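4　学生プロジェクトにおける縫合課題の実践

4.1　課題の設定と班の編成

本節では、Tultportで開講した演習科目のうち、学生が自ら題材を選んで進めるプロジェクト部分を取り上げる。チームRernikは学部生7名からなり、選んだ題材は二腕の手術支援ロボットによる単結節縫合であった。正直なところ、初学者には欲張りな題材である。針を持ち、組織に通し、糸を引き、もう一方の器具に巻きつけて結ぶ。人の手なら数分の稽古で形になる動作が、二本の腕と二つの把持部に分かれた途端、どこから手をつけてよいかわからなくなる。学生たちはその難しさをむしろ面白がり、初回の打ち合わせからホワイトボードが糸の絵で埋まった。

演習は9月に始まり、準備期間では器具の可動範囲の確認と、遠隔操作卓の練習を行った。操作卓の倍率は固定とし、操作者ごとの調整は認めていない。操作者が変わったときに軌道の癖がどう変わるかを、あとで比べたかったからである。この取り決めには反対意見も出たが、議論の過程で「癖」をどの量で測るのかという問いが立ち、器具先端の速度と、開閉指令の切り替わりの時刻を記録項目に加えることになった。後の解析でいちばん役に立ったのは、実はこの二項目である。

縫合動作は次の4段階に分けて扱った。針の保持、刺入、糸の引き出し、結紮である。段階の境目は器具の開閉指令をもとに自動で仮置きし、学生が見直して確定する。見直しにはチームが作った注釈ツールFlostonを使った。画面の下に開閉指令の波形が出るだけの簡素なものだが、波形と映像を同時に動かせるので、境目の議論がとても速くなった。
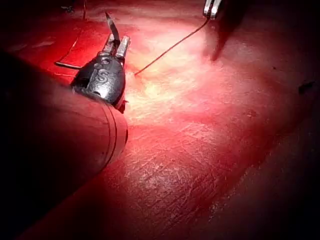

糸の引き出しと結紮の境目は、どの時点に置けばよいか。
糸を引く側の器具が止まり、もう一方の器具が糸を巻きつけるために動き始めた最初の時点に置く。

この規則に落ち着くまでに、チームは三つの案を試している。最初の案では、糸の張りが最大になる時点を境目とした。理屈はきれいだが、張力を直接測るセンサを持たないため、映像から張りを推し量るほかなく、注釈者による揺れが大きかった。次の案は把持部が閉じた時点を使うもので、今度は持ち替えのたびに境目が増えてしまう。最終案は器具の動きだけで決まり、記録済みの速度から候補を計算できる。規則が決まった日の学生の喜びようは、今でもよく覚えている。

4.2　試行の記録と操作上の工夫

本試行は36回行った。各試行は針を保持した状態から始め、糸を結び終えるか、操作者が中止を宣言した時点で終わりとした。中止した試行も捨てずに残してある。記録から切り出した静止画は3000枚を超え、そのすべてに器具先端の位置と段階の番号を付けた。注釈は必ず二人一組で行い、食い違った画像は三人目が見る。手間はかかるものの、食い違いを話し合う時間そのものが、学生にとって縫合動作を理解する時間になっていた。

細い糸の扱いには、どの操作者も苦労した。糸は背景の明るさによって見え方が大きく変わり、金属の把持部に重なると輪郭が途切れる。強い反射の近くでは、糸なのか光の筋なのか、注釈者の間で意見が割れることもあった。そこでFlostonに「見える」「推定」「不明」の三つの区分を設け、途切れた部分を無理につなぐのをやめた。推定の区間は学習時の重みを下げ、不明の区間は損失の計算から外している。単純な処置であるが、糸の検出器が反射の筋を拾う誤りは目に見えて減った。

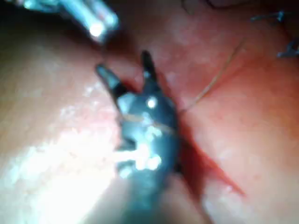 図1　糸に近い位置で開いた把持器の二本のジョー。左上に別の器具の先端部。赤みを帯びた面に多数の反射がある。

器具の操作では、把持部を開いたまま待つか、閉じて待つかという、些細に思える選択が試行の流れを左右した。開いて待つ操作者は糸をつかみにいく動作が速い反面、ジョーの片側に糸を引っかけやすい。閉じて待つ操作者は引っかけが少なく、つかむ直前に一拍の遅れが出る。チームはこれを優劣の話にせず、二つの方策として別々に注釈した。軌道を重ねて描いてみると二つの束がはっきり分かれ、グラフを出した学生は隣の班まで呼びに走った（隣の班はモータの発熱と戦っている最中で、迷惑そうであった）。

照明の設定についても一言触れておく。面の中央を強く照らすと糸の影が濃く出て、高さの手がかりになる。一方で周辺は暗く落ち、器具の軸や根元の形が読み取りにくい。学生は明るさを均一にする案も検討したが、糸の影を残す方を選んだ。暗い部分にある器具の姿勢は関節角から計算できるのに対し、糸の高さを教えてくれるものはほかにない。この判断は指導側の予想を超えており、素直に感心した。

4.3　運針の自動化に向けた試み

36回の記録をもとに、チームは第二段階である刺入の補助に取り組んだ。操作者が針を切開線の近くまで運ぶと、推奨する刺入点と針の向きを操作卓に重ねて示すものである。腕を勝手に動かすことはせず、最後の決定は操作者に残した。
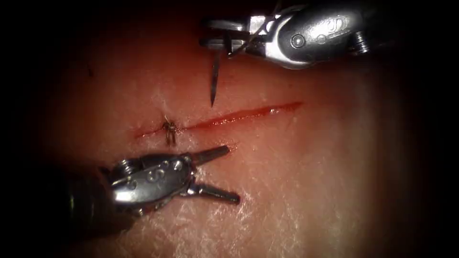
推奨点の計算には、隣り合う縫い目との間隔と、切開線の局所的な向きを用いる。既存の結び目が一つもない場合は切開線の端を基準とし、一つ以上ある場合は最も近い結び目を基準とする。初期の版では切開線を直線で近似していたが、線の太さが場所によって変わると推定した端点が大きく動き、推奨点もつられて跳ねた。そこで線を短い区間に分け、区間ごとに中心を求めてから滑らかにつなぐ方法へ改めた。跳ねが収まると、操作者の側も表示を信用して使うようになった。

面白いことに、補助表示に最も厳しい注文をつけたのは、表示を作った本人たちである。自分で操作卓に座ると、推奨点よりも針の向きの矢印が欲しいことに気づく。矢印を出すと、今度は針先が隠れて見えない。矢印の位置をずらし、半透明にし、最後は針が近づいたら消えるようにした。開発する者と使う者が同じ教室にいる強みが、この往復に最もよく表れていた。

刺入後の糸の処理は、さらに手ごわい。糸は長く、たるみ、器具の陰に回る。チームは糸を点列で表し、隣り合う画像の間で点の対応を追う方法を試みたが、糸の一部が画面の外に出ると対応が崩れた。現在は糸の全体を追うことをあきらめ、切開線の付近と器具の付近という二つの領域に限って位置を推定している。結紮の開始に必要な情報の多くはこの二領域に含まれており、限った方が結果も読みやすい。

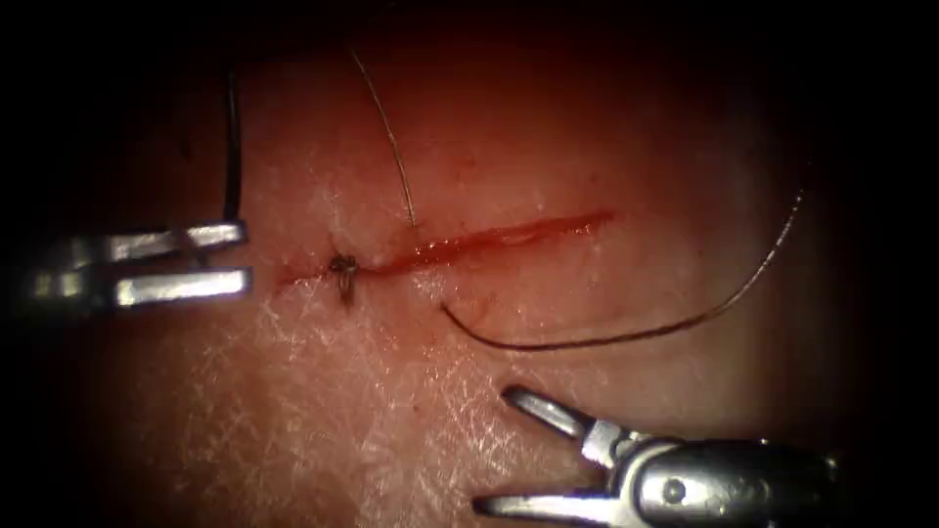

図2　左右の把持器と縫合糸の配置。切開線の左端寄りに結び目が一つあり、線の下側に出た糸は弧を描いて右へ伸びる。

たるんだ糸の弧は、操作者にとって次の動作を決める大事な手がかりである。弧が大きければ引き出しを続け、小さくなれば結紮の準備に移る。学生はこの感覚を、弧が囲む面積という一つの量に置き換えた。面積の変化を時間に沿って描くと、操作者が引く手を緩める時点の前後に緩やかな肩が現れる。すべての試行で明瞭というわけではなく、糸が器具に引っかかった試行では形が崩れる。それでも、口で「そろそろ」としか言えなかったものが曲線になったときの教室の盛り上がりは大変なものであった。

4.4　演習としての手ごたえと残された課題

2023年10月の中間発表では、チームは中止した試行の分析に発表時間の大半を使った。中止の理由を段階ごとに並べ、引き出しの段階で糸を見失う例と、結紮の段階で二本の器具が近づきすぎる例を分けて論じたものである。質疑では、器具どうしの接近を操作卓の振動で知らせてはどうかという提案があり、現在その試作が進んでいる。

教材の面では、Angelovski班が進めていた座標系の合わせ込みの手順書を、Rernikの学生が自分たちの言葉で書き直した。元の手順書は正確であったが、左右の腕の基準座標がどの順に決まるのかが読み取りにくかった。改訂版は図を減らし、確認すべき値を各手順の末尾に置いている。次の期の受講者にはこちらを渡す予定である。

未解決のまま残ったのは、段階の境目の規則が別の縫い方にも通用するかという点である。連続縫合では結紮が最後にまとまって現れるため、引き出しのあとに再び針の保持が来る。現行のFlostonは段階が番号順に進むことを前提としており、この並びを入力できない。順序の制約を外した版は動き始めており、注釈画面の改修と合わせて次節で述べる。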